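### 4.2 Reasons for delay

We read the public development logs of 151 hobby game projects hosted on Trorkura and marked every post in which a developer gave a reason for a missed date. Posts shorter than 100 words were left out. Most of the projects had one or two regular developers, and almost 900 posts remained after this step.

The reason given most often was rewriting code that already worked. In the Deneva logs, the network layer was replaced twice before any level could be played from start to finish. School and paid work came second. Running out of money was seldom mentioned, even by teams that had taken preorders.

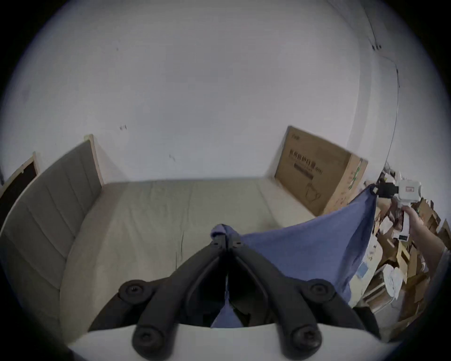

**Figure 3.** A blue cloth held at two corners, one of them pinched in the tips of a black handheld gripper.

Developers who gave a new date with their explanation tended to miss that one as well. Cevel announced a November release, moved it, and then stopped naming dates. Its log continued to be updated, and replies from players stayed mostly friendly. Munteanu went silent after its second delay, and the replies under its last post are much harsher.

Posts were coded by Anju Dwivedi and checked by a second reader. Where the two disagreed, the post was marked "other" and is not included in Table 2.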